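Sorting out the drawer of odds and ends

231 shares 6 comments

Most sheds and kitchens have one container where everything small ends up: fuses, picture hooks, spare keys, the tap washer that came in a pack of two. Set aside 30 minutes and do it in one go.

Tip the lot out into something with sides. A table lets things roll off, and a washer on a concrete floor is gone. A storage bin, a roasting tin or a washing-up bowl will do.

Take out the big things first and put them away in their proper places. Then pull out anything sharp, such as blades, tacks and broken drill bits. Blades go in an old tin with the lid taped down before they go in the rubbish.

Batteries come next. Put a strip of tape over the ends of used ones and take them to a collection point. Don't leave loose batteries in with screws or keys.

Screws and nails are worth keeping if they are straight and clean. Run a magnet in a plastic bag over what is left, lift it out, turn the bag inside out and the steel bits stay in the bag. Brass won't come up, so pick that out by hand. I had over 110 brass screws from an old wardrobe and have used most of them on cupboard doors.

Keys that fit nothing can go in the scrap metal. Try them in every lock first, including the window locks and the meter cupboard.

Jam jars are fine for storage, with a label on the side and not the lid, as lids get swapped. Write the size on the label in pencil.

Wipe the bin out with warm water and a drop of washing-up liquid. Dry it well before anything metal goes back in.

Noeline Kereama

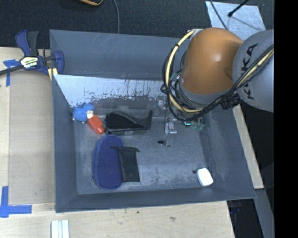
Page last changed: March, 9.40 am

Added a line on taping used batteries. The notes on cleaning rusty hinges have moved to their own page.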